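Skusten (tea house)
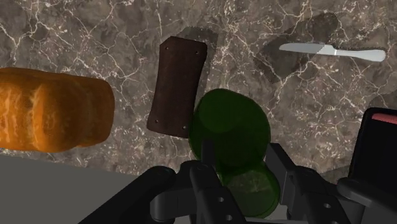 Skusten is a tea house and blending room in Yilma, founded by Despina Stamatopoulos and Filippos Rallis. It seats 40 and lists 100 loose-leaf teas, eight of them blended on the premises. Stamatopoulos trained as a taster under Dolores Castellanos, whose grading notes are still used by the staff. Each April the house holds an open tasting of first-harvest greens, with a programme of talks on brewing and storage. Rallis left the business to import teaware.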